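4. Setting out the offering table

Senby's household gods kit covers one Roman household shrine. Jupiter is sold separately, as he would insist.

1. Place the Lares at the back, facing the diners.

2. Give each god a dish. Vesta is served first and takes offense easily.
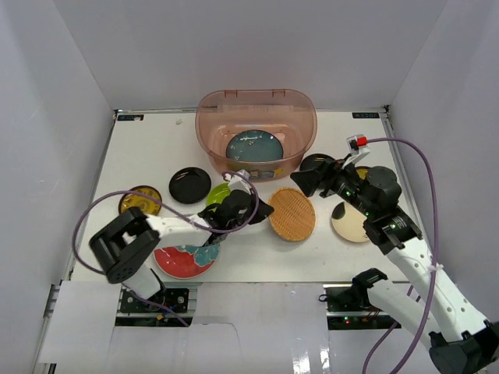

Fig. 4. Plates and dishes on a white tabletop.

3. Read the prayer on card 5 aloud. Mumbling is a Greek habit.

Note: Janus has two faces but gets one portion. 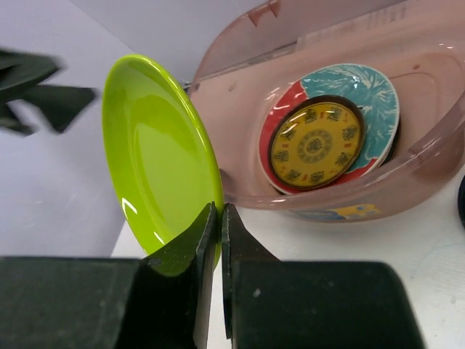 4. Leave the food until the prayer is over, then clear from the left.

Caution: Do not seat Bacchus near the wine.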